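Home Visits Workshops Shop Contact

I finally made it to the open day at the Skornura toy works in Voltville, and I'm so glad I went! Tickets were 5 dollars (parking was free), and by ten the line already went past the gate. Our tour started in the cutting room, where the plush fabric comes in on huge rolls and gets stamped out in stacks. The noise in there, wow. I'd always pictured rows of people with scissors.

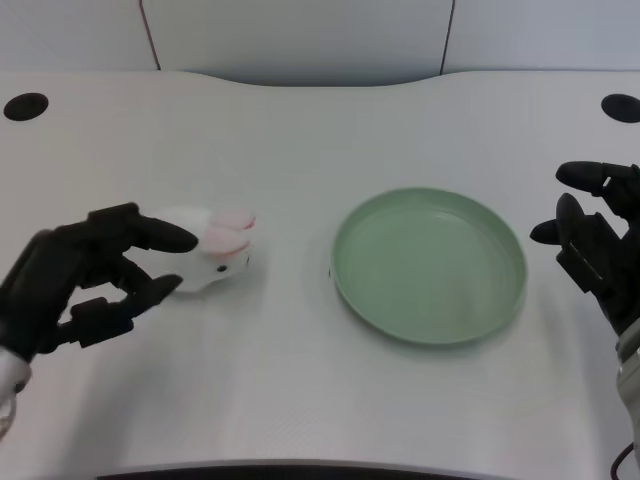

Next came sewing, which I could've watched all day. Everything is stitched inside out and then turned through one little gap, and the woman at the end of the line did an ear so fast I missed it twice. They make 900 animals on a good day, our guide told us, and the stuffing comes from Loltareck, two towns over.

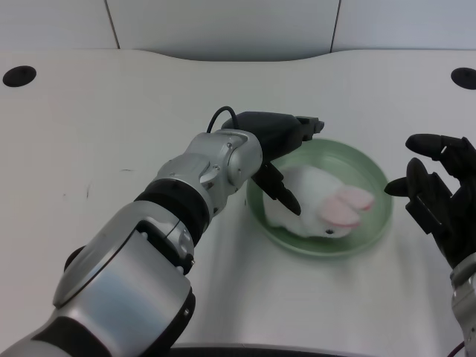 White plush rabbit in a pale green bowl, Voltville open day.

Lunch was dumplings from the Sinaga truck outside (get the mushroom ones). Then I lost a good half hour in the seconds shop, where I bought a bear with a crooked nose and a bag of fabric scraps for quilting. They're opening up again in July, and I'm bringing my sister.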